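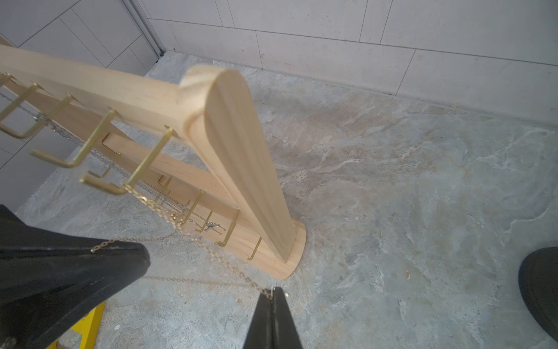
The municipal archive of Drurnenville occupies the upper floor of the former customs office and holds the town's council records, land surveys and parish registers. The archivist in charge of the collection received us at the close of the year to discuss the transfer of the Bermúdez papers, a body of family and business correspondence deposited by the heirs of a local shipping agent.

The deposit arrived in September in 58 boxes. According to the archivist, the condition of the material varied a great deal. "The ledgers had been kept upright on shelves and were sound," the archivist said. "The letters were folded, tied with string and stored under a roof. We spent the first weeks opening them flat and placing them under light weights before any listing could begin."

The listing now runs to 181 entries. Each entry covers a bundle of letters, with the names of the writers, the places from which they wrote and the span of years. Asked why the archive did not describe each letter separately, the archivist replied that the public would have waited too long. "A reader who knows that a bundle contains letters from Sitport can ask for it and find the rest. We would like to go further, but the first duty is to make the papers available."
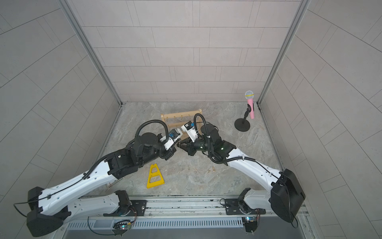 The archivist also spoke at length about handwriting. Most of the early correspondence was written by clerks, whose hands are regular and easy to read. The private letters are another matter. "The elder daughter wrote across the page and then turned it and wrote again over the first lines – paper and postage were expensive. It takes an hour to read one sheet. She reports on the price of rope, the illness of a neighbor and the repair of the harbor wall, often in the same sentence."

Of the ledgers, 21 concern the trade between Drurnenville and Sitport. They record cargo, wages and harbor dues, and the archivist expects that they will be the most requested part of the collection. 2 of the volumes have lost their covers and may be consulted only with the assistance of staff. 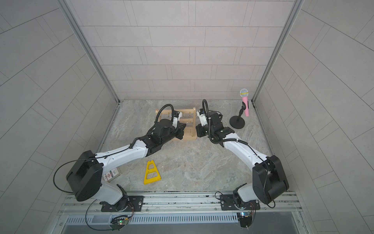 On the subject of access, the archivist was firm. Readers must register in advance, use pencil and leave bags in the lobby. Copies may be ordered for private study. Requests to publish are referred to the family, who have kept the rights in the private letters but not in the business records.

The catalog will be issued under the title Fokudier, after the schooner named on the first page of the oldest ledger. "It was the word we saw every day when we began," the archivist said. The printed edition will be held at the reading room desk, and a copy will be sent to the library at Sitport.

Interview conducted in Drurnenville, 31 December 2021.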